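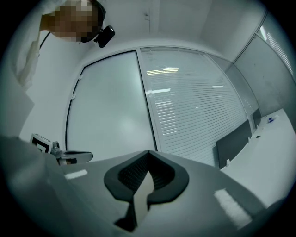 Inside the Nusetti business center on Barajas Road.

Evening bus to serve Nusetti center from August

April 2024

People who work late at the Nusetti business center will be able to take a bus home from August, when Route 14 is extended past its current last stop at Murkik Square.

The new stop will be on Barajas Road, next to the main entrance to the center. Buses will run there on weekdays until 10 p.m. At the moment the last one leaves Murkik Square shortly before seven, and anyone finishing after that has to drive, get a ride or walk back along the highway shoulder.

Tenants have been asking for a later service for the past two years. The center was built as a single office block and has since been divided into smaller units, many of them rented month to month by businesses that keep their own hours. The parking lot fills up early in the day and overflow parking on Barajas Road has drawn complaints from people living nearby.

Jemitz Transit, which runs the route, said the extension adds four minutes to the trip from downtown. Fares will stay the same. Two stops at the north end of the route will be merged to keep the buses on time - the one outside the post office closes, and riders there are asked to use the stop by the library.
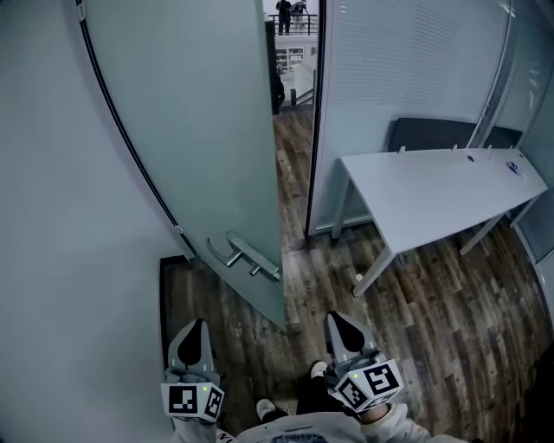 A frosted glass door at the center.

The city is paying for a shelter and a bench at the new stop, along with a marked crossing to the east side of the road. Work on the crossing is due to begin once school lets out. One lane of Barajas Road will be closed while the curb is moved, with traffic controlled by temporary lights.

The evening buses will run on a trial basis through the winter. Jemitz Transit said it wants to see an average of 15 riders a night at the new stop before making the later hours permanent. Weekend service isn't part of the plan.

A printed timetable will be available on board Route 14 buses and at the downtown ticket office in July. Monthly passes already bought for the current route will be valid on the extended one.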